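Eine Tischplatte mit Geschichte

Wer die kleine Werkstatt in Letetham betritt, schaut zuerst auf das Holz. Die Besitzerin arbeitet seit dem Juli vor zwei Jahren hier, und die Platte hat sie aus Reltstead mitgebracht. "Ich habe sie in einer Scheune gefunden", erzählt sie. "Damals war sie grau und voll Staub."
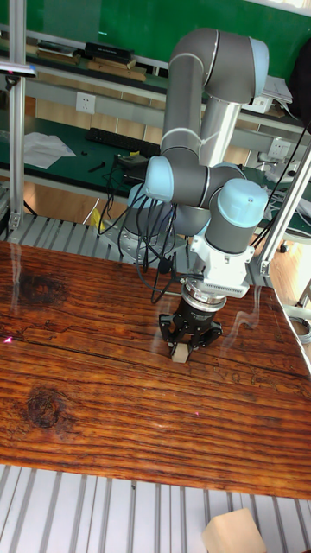 Die Holzplatte mit ihren dunklen Ästen, darauf ein heller kleiner Klotz. 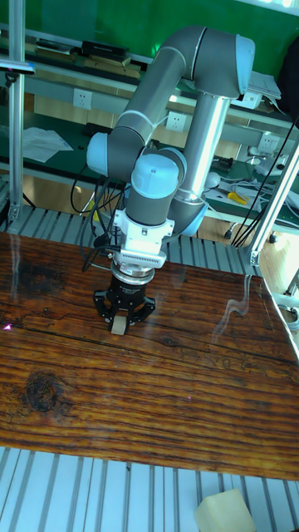

Bezahlt hat sie 134 Euro, und der Verkäufer wollte zuerst 200. Die Risse wollte sie nie füllen. "Viele Leute sagen mir, ich soll Harz hineingießen. Aber ich mag die Risse -- man sieht, wie der Baum gearbeitet hat." Auch den großen Ast hat sie stehen gelassen, obwohl er beim Schleifen viel Mühe machte.

Für den Glanz nahm sie einen klaren Lack, in mehreren dünnen Schichten. Ob sie das wieder so machen würde? Sie überlegt eine Weile. "Matt wäre für die Augen ruhiger. Am Nachmittag spiegelt es stark. Aber die Farbe kommt mit Glanz besser heraus, dieses Rotbraun."

Die Klötzchen gehören zu einem Bausatz mit dem Namen Luno, den sie gerade entwickelt. Sie sollen hell und ohne Farbe bleiben. "Auf einem dunklen Tisch sehe ich sofort, ob eine Kante nicht sauber ist", sagt sie. Eine erste Serie ist für den Juli geplant, die Schachteln dafür sind noch nicht bestellt.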